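3.2 What people pay for heat

I spent most of August in Bautista asking people about their heating bills, and I kept hearing the same thing – the rebate goes to whoever owns the furnace. 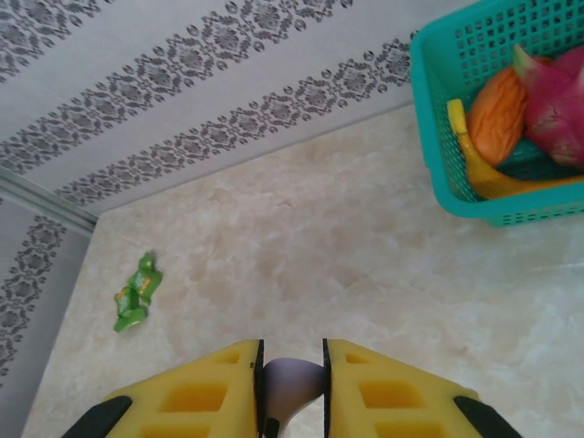 Renters got 6 of the 52 rebates I could trace, so the cheap heat pumps mostly went to owners. 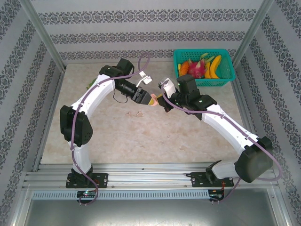 Figure 2. Two white robot arms and a teal basket.

Who pays when a renter's furnace is old? The renter does, through the monthly gas bill.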